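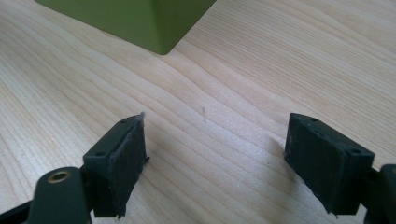 Light wood tabletop with an olive-green box-shaped object, matte finish.

Skirnonley Tabletop Set

Contents
This set covers small household objects on light wood tabletops. It was put together by Annick Perrin and Hervé Charpentier for work on surface grain, glare and object outlines. There are 700 images in 12 folders, one folder per tabletop.

Folder layout
tables/ holds the images, sorted by tabletop
notes/ holds one text file per tabletop, with finish and lighting
labels.csv has one row per image

Label columns
surface: tone of the wood (cream, beige, tan, mixed)
grain: straight, wavy or none
glare: 0 to 5, set by eye
object_color: plain color word
object_visible: full or partial

Known issues
Pale grain and light streaks from the finish are easy to mix up. Where the two labelers disagreed, the grain column is left blank. This affects 355 rows.
Objects near the top edge are often partial. Don't use them for size estimates.
Olive and dark green are both entered as "green" in the Drinine folder. The other folders keep them separate.

Changes
August: glare scores redone for the Ikari folder. Duplicate rows removed from labels.csv.

Contact
Send label corrections to Hervé Charpentier with the folder name and row number.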